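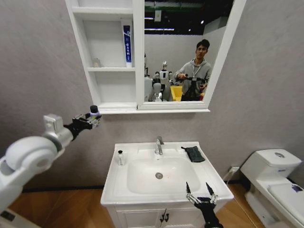 Figura 3. Armario de pared con espejo y estantería abierta, sobre el lavabo.

4.2. Fiabilidad de los inventarios declarados

La literatura sobre consumo doméstico de productos de higiene descansa casi por entero en cuestionarios, y conviene preguntarse cuánto vale esa base. En nuestra muestra, 139 hogares de Cumstead rellenaron el formulario Dosier, que pide anotar los envases guardados en el baño y su frecuencia de uso. Solo 60 lo devolvieron completo. Los demás dejaron en blanco la columna de frecuencia, precisamente la que sostiene las estimaciones habituales de gasto.

El índice Prudora resuelve estas lagunas imputando la media del grupo. El procedimiento es cómodo, pero supone que quien no contesta consume como quien contesta, y no hemos encontrado ningún trabajo que lo demuestre. La escala Rowbotham, de 8 ítems, tampoco ofrece mayores garantías: 2 de ellos preguntan casi lo mismo, lo que infla su coherencia interna.

El mobiliario (figura 3) se ha propuesto como variable explicativa, con el argumento de que los estantes a la vista favorecen el recuerdo. Los datos disponibles no permiten afirmarlo. La asociación observada es débil y desaparece al controlar por tamaño del hogar.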